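Runley Makers Room – Frequently Asked Questions

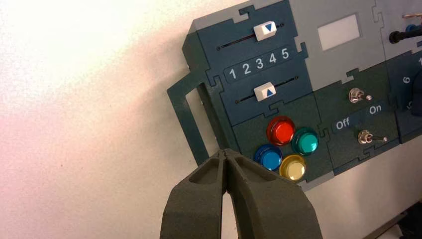 Ziad Chidiac asks if he can come without a membership. Yes, you can visit two times for free, and after this we ask you to join.

How much is the membership?
It is 60 dollars for one year. Students from Tredville pay half.

Can I leave my project in the room?
Yes, on the shelves near the door – please write your name on it. In September we clear all the shelves.

Who do I write to about a lost key?
Please write to Solange Cloutier.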